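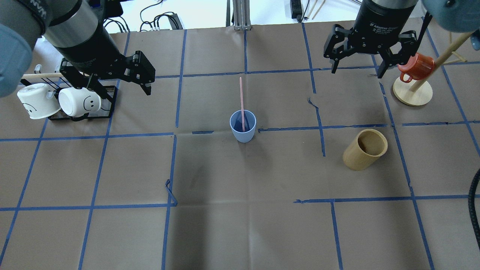
Mug rack at the tea point, second floor.

Last updated: 8/14/20
Filed under: Workplace Safety > Kitchens & Break Areas > Checklists

TEA POINT AND BREAK AREA INSPECTION
Site: Hovasbridge, Kamolrat building
Inspector: Charoen Rungrueang
Reviewed by: Rhiannon Griffiths

Ratings: OK / Action / N/A. Every Action entry needs a comment and an owner.

1. Electrical

1.1 Kettle cord and plug free of cuts and scorch marks. OK
1.2 Kettle on a dedicated outlet, no power strip. Action
Comment: Kettle (Himero, 3000 W) shares a strip with the toaster. Strip removed at time of inspection. Toaster moved to the outlet by the door. Owner: Griffiths.
1.3 Appliance test labels in date. Action
Comment: Microwave label expired in January. Retest booked. Do not use until relabeled.
1.4 Outlets clear of the sink splash zone. OK

2. Water and hot surfaces

2.1 Hot tap warning sign in place and legible. OK
2.2 Under-sink valve turns freely. Action
Comment: Stiff. Plumber to free or replace. Handle must not be forced with a wrench.
2.3 No drips or standing water in cabinet. OK

3. Storage

3.1 Nothing heavier than 6 kg stored above shoulder height. OK
3.2 Mugs and glasses kept on a rack or shelf, away from the counter edge. OK
Comment: Chipped mugs go in the breakage bin, wrapped.
3.3 Cleaning products separate from food. Action
Comment: Virix descaler found next to the sugar. Moved to the locked cabinet. Second finding this year, see previous report.

4. Fire and exit

4.1 Fire blanket mounted, pull tabs reachable. OK
4.2 Extinguisher (2 kg CO2) gauge or weight check recorded. OK
4.3 Exit route clear, door closes fully on its own. Action
Comment: Closer is weak and the door stops short of the latch. Adjust and recheck.

5. Floor and waste

5.1 Floor dry, mat lies flat. OK
5.2 Bins emptied, lids fitted. OK
5.3 Battery collection tub below fill line. N/A
Comment: Tub relocated to reception.

Cost limit for repairs without separate approval: $400. The door closer and valve fall under this limit. Open items carry over to the next sheet under the same numbers.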